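To: skelline-club list
Date: 27 Aug 2022
Subject: Re: object set for the October meet

> Has anybody settled on what goes in the household box? Last I looked
> the sheet had 102 items on it and half of them were mugs. The Dunbar
> people want our list before they cut foam for the cases. Also, is the
> hairbrush staying or going? I keep hearing both.

Staying! I had it on the bench last night and I'd be sad to lose it now.

I know the argument against. It's mostly holes, the loops are flexible, and if you come in a bit off you end up with bristles where you wanted a handle. But that's pretty much why I like it. The mugs are all the same problem with a different paint job, and the beginners get bored of them by their second meeting. Give them something with gaps in it and they start talking about where to put the fingers (and arguing, in our case, but it was good arguing).

I've been trying it with the Duletti fingers, the dark gray pair, and looking at the view from the gripper to see how much of the brush we'd be asking the software to make sense of. It's a lot of bristles.
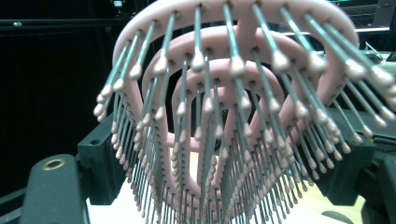 The pink vented brush between the fingers, gripper's-eye view.

For the trainees writing the detection part, look at how the open spaces between the loops let the background through. Zallomell's outline tool will want to fill those in, so turn that setting off before you label anything. And the closest bristles go blurry, so please don't spend an evening tracing every one of them - draw around the whole brush and move on. I did the tracing once, for a comb, and I'm not doing it again.

Two things I still need from the list. First, somebody please check whether the rules let us swap fingers between rounds, because I'd like softer pads for the brush and the current ones for everything else. Second, the sheet has the brush as item 1122, and that can't be right unless we've started numbering by locker. I'll fix it if whoever owns that column tells me what the numbers mean.

As for the mugs, I vote we keep almost none. Leave the one with the odd handle and the tall one, and the rest can go back to the kitchen, where people have been asking for them.

I'll have the bench set up again before the next meeting if anyone wants a turn at the brush. Bring your own laptop, the club one is still updating.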